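4.2 What people do once the side panel is off

I'll admit I went into this part of the study thinking the hard bit would be the screws. I've been pulling apart old desktops since college, and what I remember is screws, skinned knuckles and more screws. So when Muchen Peng and I sat down with the 33 repair diaries from the Hurkik workshop, I had a whole coding sheet ready for fasteners, and we barely used it. People hardly wrote about screws at all! They wrote about cables, and they wrote about them at length, sometimes with drawings.

The question that kept coming up was what to move first. A typical older tower has a power supply at one end, a drive cage at the other and the motherboard in between, and the wires have to get across somehow. Our diarists wanted to reach the memory or the processor, and they kept bumping into something thin and colorful that was plugged in at both ends. One person spent most of an evening on a single SATA cable (the clip type, which you have to squeeze) and wrote two full pages on it. I loved those two pages. Jouko Suominen, who coded the same diary separately, marked them "off topic," and we argued about that until well after lunch.

We ended up sorting the entries by where the person's hands went first. The drive end won easily. I think that's partly habit, as drives are what most people have swapped before, and partly that a caddy looks like something you're meant to pull. A colored plastic part reads as a handle, whether or not it is one. The processor came last nearly every time, even in the diaries where replacing it was the whole point of opening the machine. Seven people stopped at the socket bracket and closed the case again. We asked them about it later and mostly heard that it looked "finished" in there and they didn't want to be the one to mess it up.

Laying the tower on its side changed things more than I expected. Upright, people worked from the top down and complained about the light. Flat on a table, they started wherever their dominant hand landed, and they wrote a lot less about dropping things (you can see where a screw went, for one). Serena Dal Bello suggested we treat the two positions as separate tasks in the analysis, and from here on we do. The layout we talk about in the rest of the paper is the flat one, with the panel removed and the cables left in place.

Figure 4. Open desktop tower lying on its side on a slatted worktable, with the motherboard, power supply and drive cage exposed.
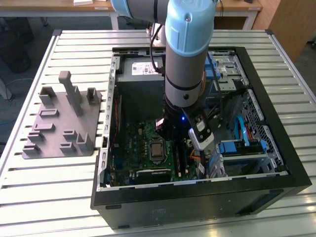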